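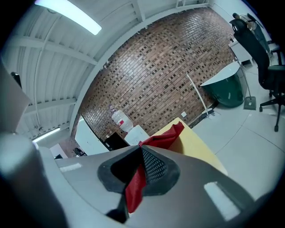

Cirnetby laundry open day, 10/09/2020

The Wetside laundry in Cirnetby opened its doors to visitors for one day in September, and I went along for the morning session. It handles cloths, napkins and towels for cafes and small hotels. We were let in seven at a time, with a gap between groups, and asked to keep to the marked walkway.

The building is older than the business. The walls are brick, red-brown with a lot of darker ones mixed in, and the ceiling is white corrugated metal on white steel beams. Long fluorescent lights run under it. I asked whether the dark bricks came from a fire and was told they were laid that way. There is a water dispenser against the wall, and staff are told to use it, as the washing hall next door gets very warm by midday.

Our guide was Deepika Kandasamy, who runs the finishing room. She started us on cloths, which are the bulk of the work. A cloth comes in, is sorted by colour, washed, dried, checked and folded. Red ones are kept apart all the way through. They lose dye for the first few washes and one stray can turn a whole load of napkins pink. She kept a pink napkin in her apron pocket to show people.

Folding was the part I had come for. Cafe cloths are folded in half, in half again, then in thirds, with the hem inside. A good folder gets through 200 in an hour. We were each given a pile to try. I managed 29 in the time allowed and four of those were sent back. The trick is to smooth the cloth outwards from the middle before the first fold. If you pull at the corners it goes out of square and you can't get it back.

After that we went through to Wetside proper, the washing hall that gave the firm its name. The oldest washer is called Arthur. It takes only small loads now and is used for stained items, which soak overnight first. Simão Loureiro showed us the stain shelf: beetroot, engine oil, candle wax. Wax is scraped off cold and then ironed through paper. Oil that has been through a dryer usually stays, and those cloths are sold off by weight as rags.

The noise in there is considerable and I missed part of the talk about water softening. Ear plugs were offered at the door – take them.

The shop at the end sells seconds in bundles. I bought a bundle of tea towels and a bar of Stunum stain soap, which I have not tried yet. Almost 100 people had booked across the day. Entry was free, parking is on the street and there is one step at the entrance. The tour took an hour and a quarter, most of it standing.

Comments

Indira Pinto
I was in the group after yours. Did they tell you how they deal with tablecloths? We ran out of time.

Teodora Popescu
Two people and a long table, Indira. They fold towards each other and then one walks it in.

Kamala Rodrigues
Is the shop open on ordinary days or only for the tours? I could use a bundle of seconds.

Related
A morning at the button works
Bakery open day: ovens, proving room and shop
How we wash wool blankets at home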